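Bimanual handling project, weeks 1 to 4, as a thread. Posting the notes here because the wiki is down again. 1/ 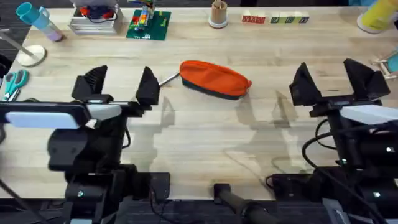 Gravalell Robotics Club, Manipulation Team

2/ Task for the term: two arms, one pencil case, one zipper. Left arm holds one end steady, right arm opens the case, one item comes out and goes in a cup. Then the same thing backward. The backward part is worth more points and we have not started it.

3/ The case is orange with a navy bottom panel. It lies on its side between the two grippers at the start of every run, long axis left to right. Both grippers start open. If either one is closed at the start signal, the run is void. Drallmont rules, section 4.

4/ Both arms are teleoperated for now. One operator per arm was a mistake. Two people cannot agree on when to pull. Since week 2 a single operator drives both, and the other team members log.

5/ Log so far: 570 attempts, all operators. An attempt counts from the start signal to either a finished task or a called stop. Calling stop early is fine. Not logging it is not fine. I can tell from the file sizes.

6/ Most common failure is the case rotating under the right gripper before the left one has closed. The fabric gives, the fingers slide, and the zipper pull ends up underneath. Closing left first and waiting a full second fixes most of it. People skip the second.

7/ Second most common: the two wrists get too close over the middle of the table. Software limit is now set so the grippers cannot cross the center line. Arsen Holovko wrote the check and it has been on the main branch since Monday. Pull before you run anything.

8/ The far edge of the table is the prop row. Lego tower, letter blocks, cardboard tube, teal cup, clear bin. Leave it alone during case runs. Those props belong to the sorting group and their positions are part of their setup too.

9/ Scissors go back to the far left edge when you are done with them. Not in the bin.

10/ Attempt 1789 in the shared folder is not ours. The numbering carried over from last year's Totimley entry. Ours start in the folder named "case". Please stop mixing the two when you compute success rates.

11/ Playback is now at full speed. At half speed the motion looked good and the timing errors were invisible. At full speed you can see the operator hesitate before every grasp, and a policy trained on that will hesitate too.

12/ Qualifying demo for Drallmont is Fri 13 September. We get 16 minutes including setup. Bilyk is lending us a second power supply. Bring your own laptop charger, the room has one outlet strip.

13/ Open items: soft start on the right gripper, a marked outline on the table for the case, and somebody to rewrite the reset procedure so that it fits on one page. Reply if you want one of these. The outline is the easy one.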